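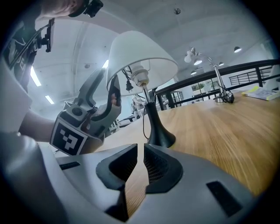

Call for Participants: Hand-Held Gripper Build, Hanport Shared Workshop

The Ollico project invites applications from adults who wish to take part in the building and testing of hand-held grippers for household tasks. The work is carried out at the Hanport shared workshop and begins in November.

Eight places are available. Participants will work in pairs, and each pair will assemble two grippers, fit the finger pads and printed markers, and use the finished tools to handle lamps, cords, notebooks and other common objects. Recordings made during these sessions will be used to train the Ilto arm, which is under construction in the same workshop.

Applicants must be at least 18 years of age and able to stand for long periods. Experience with hand tools is required. Experience with soldering or 3D printing is welcome but will not be given extra weight in selection.

Participants will receive a single payment of $188 on completion of all sessions. Parts and tools are supplied. Travel costs are not covered.

Applications should include a short statement of interest and a note of any evening hours the applicant cannot attend. Please quote reference 1161 and leave the form at the Hanport front desk or send it by mail to Ollico, Khurana Building, Room 2. Incomplete forms will be returned.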